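Cleaning and Storing Plastic Toys at Home

Guidance for households, May 21, 2020

Hard plastic toys should be washed in warm water with a little washing-up liquid. The water should be no hotter than 38 degrees, as higher temperatures may warp thin parts and dull printed surfaces. Toys containing batteries must not be immersed and should be wiped with a damp cloth.

Leave the items to soak for 10 minutes, then clean the corners and hollow undersides with a soft toothbrush. Built models should be taken apart first — dirt collects where the pieces meet.

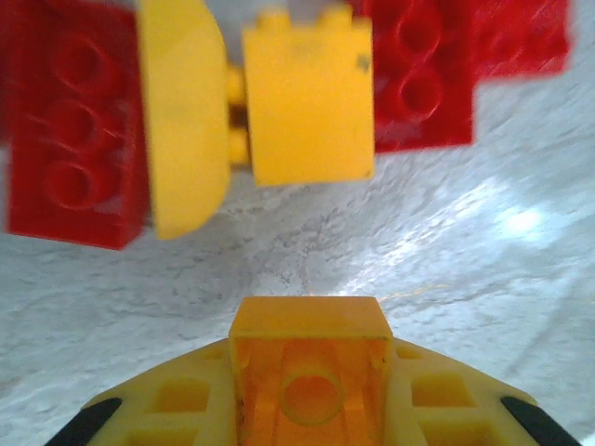
Red and yellow plastic pieces, including a studded brick.

Rinse under the cold tap and spread the pieces on a towel, open side down. Drying on a radiator or in direct sunlight is not advised. Small parts may be placed in a mesh laundry bag for rinsing, which prevents losses down the plughole.

Store toys only when fully dry, in a ventilated box with a lid. Cracked or splintered items should be discarded. Parts small enough to be swallowed must be kept out of the reach of young children.

Enquiries: Beverley Faulkner, Household Advice Desk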